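Pladetville laundry to shut its doors in March

Updated 20th December

The Dondeck laundry on the Alcaraz road in Pladetville is to close in March, the owners have confirmed. Thirteen jobs to go. Customers were told by a notice taped to the front door, which went up before most of the staff had heard.

Rising energy bills get the blame. Dondeck says its gas costs have doubled in two years and the hotel work that used to carry it through the winter has gone to Zosero, which runs a bigger plant out by the ring road and collects for free.

No buyer so far. There was talk of one in the autumn but it came to nothing.
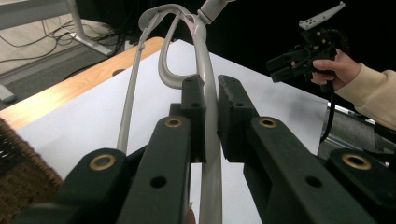
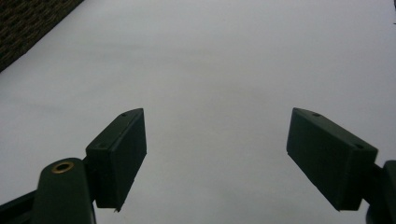
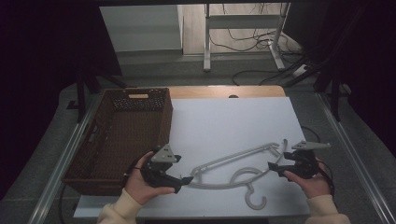
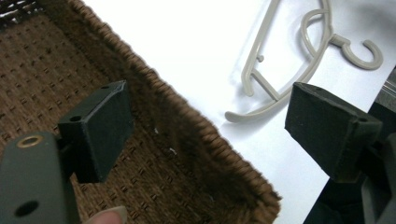
Third picture: a clothes hanger and a wicker basket.

A petition to keep the place open had 2,949 names on it at the last look, not bad for a town this size. Many who signed have no washing machine at home and the next launderette is a bus ride away, with bags. The single fare went up again last month.

The council says it can't step in to save a private firm but will "look at" a weekly pick-up for older residents. No word on who would pay for it, or wether it could be running by the spring.

Service washes carry on as normal until the end of Febuary. Anything left after that will be kept for 99 days and then given to charity, so dig out your tickets. Unused tokens can be swapped for cash at the counter, mornings only. Duvets and curtains: last orders two weeks before closing.

Zosero was asked if it plans to open a shop in town. No reply yet. More when we get it.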